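Home | Projects | Reports | Contact

Print | E-mail

Umotberg reading scheme: progress to November

The second grant payment was spent on stock and van hire. We lent 863 books this term across 10 villages, and three more have asked to join. Urs Rainer has taken over the Dedness round.

Late returns remain a problem. We now allow up to 3 renewals per reader.

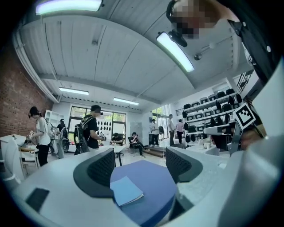
The remaining 3,393 will go on shelving and the spring leaflet. Wilmer Correa will send the accounts separately.

Related items
Dedness round: new stops
Spring leaflet: call for text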